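Chapter 7
Household Chores as Test Problems

7.1 What counts as a chore

A chore, for the purposes of this chapter, is a short manual job that an adult can do without instruction and would not normally describe in steps. Clearing a table, loading a rack, folding a towel and moving food from one dish to another all qualify. Shop-floor equivalents include emptying a tote, placing a part in a fixture and wiping down a bench at the end of a shift. Chapters 5 and 6 dealt with machines that repeat one motion on one part in a known position. The jobs considered here differ in that the position, the part, or both may change between one attempt and the next.

The question usually put to engineers is whether machines can do such work yet. In that form it has no answer. It has to be restated with four items fixed: the set of objects, the range of starting positions, the time allowed, and the share of attempts that must succeed. A claim that leaves out any of the four cannot be compared with another claim.

7.2 A worked case: one item, two plates

The running case in this chapter is the transfer of a single food item from one plate to another by a pair of arms. It is small enough to analyze in full, and it contains most of the difficulties found in larger jobs. The item is soft and irregular. The plates are shallow and smooth, and a light push on the rim can move them. The arms share a work area and must not meet.

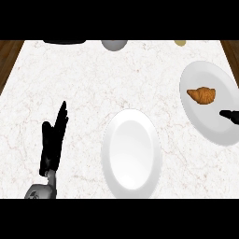

Figure 7.1. Two-plate transfer in simulation. The croissant is on the right plate; the other plate is empty.

Consider first which arm should act. In the layout of Figure 7.1 the right gripper is already over the plate that holds the croissant, while the left gripper is open over bare tabletop beside the empty plate. A planner that selects the nearer arm will choose the right one. If that arm can reach both plates, the left arm has no part in the transfer and need only stay clear. If it cannot, a handover is required, and the number of ways to fail goes up sharply.

Next, consider the grasp. A croissant has no flat parallel faces. Closing the fingers across the thick middle gives the most contact but also the greatest risk of crushing. Closing near a tip lowers the force needed and lets the item swing. Section 7.4 treats this trade in terms of contact area and allowable squeeze.

Last, consider the background. A white plate on pale stone offers a camera little contrast at the rim. Methods that find objects by edge strength do poorly on such pairs - a point taken up again in Section 7.6.

7.3 Reading a success rate

Mazurek and Duda ran the transfer 200 times in the Lurkance simulator, with the item and both plates shifted at random before each run. Of these, 14 runs failed. In 11 of the failures the item was lifted and then lost before release; in the other three the fingers closed on nothing.

The resulting rate of 93 percent should be read with care. It applies to one item, to rigid plates fixed in shape, and to a contact model that treats the crust as a single solid. Flaking was not modeled. When Hoàng later repeated the test on the Pronen bench with real baked goods, the failures were fewer in kind but harder to score: a croissant delivered in two pieces had been moved, and the scoring sheet had no entry for it.

For a kitchen that plates several hundred items in a morning, 93 percent is too low to leave the machine unattended. For a research comparison it is adequate, provided the rival method is run from the same starting positions.

7.4 Contact area and allowable squeeze

Let F be the normal force applied by each finger and m the mass of the item. With two opposed fingers and a friction coefficient μ, the item can be held against gravity only if 2μF is at least mg. The upper limit on F is set by the crust and depends on the area over which the force is spread.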